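Bramodstead shared kitchen to get worktop sanded in February

The butcher-block table in the shared kitchen at Bramodstead will be sanded and oiled in February, and the counters beside it will be cleared for the work. The top is scratched and stained, and crumbs and scraps keep collecting on it.

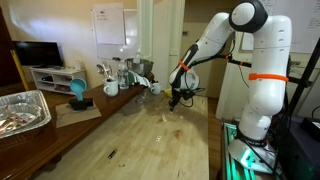 Shanti Pal would have preferred a new top, and told the residents' meeting that sanding only buys a few years. A replacement was priced at $274. Sanding and oil will come to $70, paid from the kitchen fund.

Mugs, utensils and the steel mixing bowl need to be off the counter by 9 a.m. on the first day. Towels should go home to be washed. Plastic bottles left on the table will be recycled. 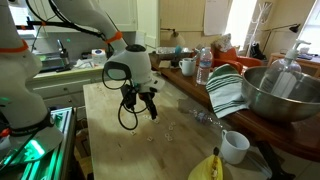
Could we please keep one counter open for coffee, a resident wrote on the sign-up sheet, even if the rest is closed? The answer is yes. The sink will stay in use too, and the table can be used again once the second coat of oil has dried. The sheet is by the door, with 59 names on it so far.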